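Trodetti Project – Gallery: Grasp Selection on Cluttered Tabletops

The Trodetti project studies how a robot arm chooses what to pick up first when small objects lie close together. The method, developed by Rosine Pichon and Mathis Hoarau, ranks each candidate grasp by the free space beside the object before any estimate of its shape is made. The evaluation set comprises 835 grasp attempts on 19 table layouts, with both patterned and plain surfaces represented.

Earlier work at the laboratory relied on a fixed overhead view. The present method uses the view from the arm itself, which changes as the gripper approaches – the ranking is therefore recomputed throughout the descent. Full results are given in the January report, together with the layouts on which the method performed worst. Glossy toys in contact with one another remain the most difficult category.

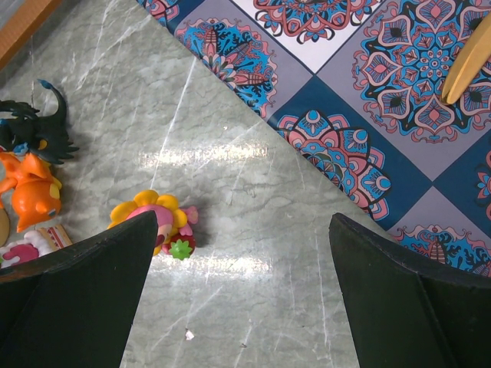

Four toy figures grouped on a marble-patterned surface, with the gripper fingers open. The flower-like figure lies nearest the middle.

Nusrat Jadoon: The free-space ranking is convincing, but I would like to see it reported separately for touching and non-touching objects. A single average over both hides the cases that matter most to us.

Contact: Trodetti Project Office | © Trodetti Project. All rights reserved. | Back to top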